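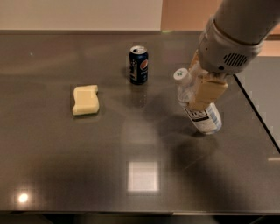

The Niron worktop in dark grey gloss, with a yellow sponge, a can of Pepsi and a bottle of water.

Niron gloss worktop, dark grey
Item 1373

I've been selling worktops under the Ustent name for long enough to have my favourites, and I'm not going to be coy about it, the Niron is the one I put in my own kitchen. It's a dark grey with a proper polish on it, the sort that picks up the ceiling lights and gives you a dim reflection of whatever you've stood on it (look under the can in the photo, you get a ghost of it running down towards you). Some people come in, see that and fall for it on the spot. Others want a matt top and always will, and for them I'd say have a look at the Flukov page before you read any further!

So who is it for? If your kitchen is on the bright side, or your units are pale, I think the Niron looks smashing. It makes a plain white run of cupboards look like you spent a lot more than you did. In a small, dim kitchen it can go either way. I've seen it work nicely with under-cupboard lighting, and I've seen one where I wished we'd gone for something lighter, so do order the sample first. Put it flat where the worktop will go, leave it there for a day or two and look at it in the evening with the lights on. A sample held up in the shop tells you very little.

Now, living with it. I get asked about this more than anything else. Gloss shows things. Fingerprints, crumbs, the ring from a cold drink, you'll see the lot, and more so on a dark top than a pale one. I wipe mine down with a soft sponge and a drop of washing-up liquid, then go over it with a dry cloth, and it takes me less time than making the tea. Please don't use the green scratchy side of a scourer on it, or cream cleaner, or anything that feels gritty between your fingers. Fine scratches in a gloss finish can't be rubbed out at home and I can't put them right under the guarantee either. Use a chopping board, use a trivet for hot pans. Fizzy drinks and juice are fine as long as you don't leave a puddle overnight.

The edges come finished to match the top. If you're having a sink cut in, tell me when you order and not on the day, as I need the sink template before anything is cut. Same goes for corners: the joins are neat, but I'd sooner plan where they fall so you don't have one right by the kettle.

What you get
Worktop cut to your measurements, front edge and one end finished as standard
Matching upstand if you tick the box (I would, it saves a lot of fiddling with sealant)
A soft cloth and a care sheet
7 year guarantee on the surface and edges, for normal home use

Sizes and delivery
Standard pieces are 3 metres long and I'll cut them down for free. Longer runs are joined. Delivery is to the ground floor only, and you'll want two strong people ready because these are heavy and awkward round a tight hallway. Check the piece over before it's fitted, in good light and from a low angle, and ring me if anything looks wrong. Once it's been cut into or fixed down I'm a bit stuck!

Goes well with
The Laaksonen taps, in either finish, look great against the dark grey. I've got the brushed one at home and it hides water marks far better than the shiny one does. For the wall behind, splashback 1051 is the closest match we keep, though to my eye it's a shade warmer, so get both samples together if you're fussy about that sort of thing (I am).

Samples
Samples are free, one per household, and go out by ordinary post. If you'd like to see a full length, there's one on the left as you come into the showroom, and you're welcome to run your hands all over it. Everyone does.

I'm changing the edge profile on this range in October, so if you're adding to a Niron top you bought from me before, get in touch first and I'll check what I've got left in the old one.

Page updated May 21, 2022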